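### Keeping a cutting board on the counter with a toaster oven next to it?

**Shakuntala Pal**
My counter has a toaster oven, a regular toaster and a kettle all at one end, and I want to leave my cutting board out full time. Right now it lives in a cabinet and I hate bending down for it. Is there a sensible way to set this up? I also have a small wooden drawer unit that I could put up there for knives and peelers. The counter is marble, with tile behind it.

**Brijesh Nigam**
Get rid of the toaster. You don't need two.

**Alby McAlister**
I keep both and it works fine. Appliances go at the left end, the board goes in the middle, and everything you don't touch while chopping goes against the tile. Leave a gap between the oven and the board. Take any towel off the top before you turn the oven on – mine sits there when it's off and I move it every time.

The drawer unit is a good idea. Push it right to the back wall and check that the drawer opens with the board in place. I use the top for a plate of fruit.

Cutting board and drawer unit on the same counter:

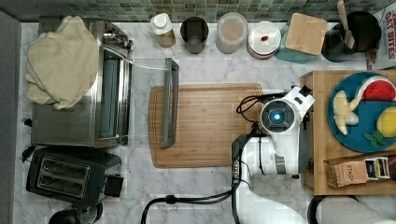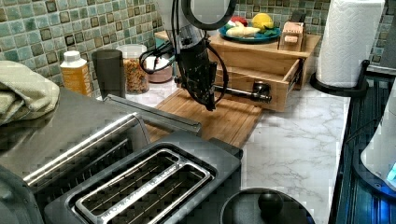 If the board slides on the marble, put a damp dishcloth under it. Stand it on edge to dry after washing, both sides open to the air, and don't lay it flat again until it's fully dry. I oil mine every March and whenever it looks pale.

**Shakuntala Pal**
Thanks, Alby. I'm keeping the toaster. I'll measure the drawer tonight.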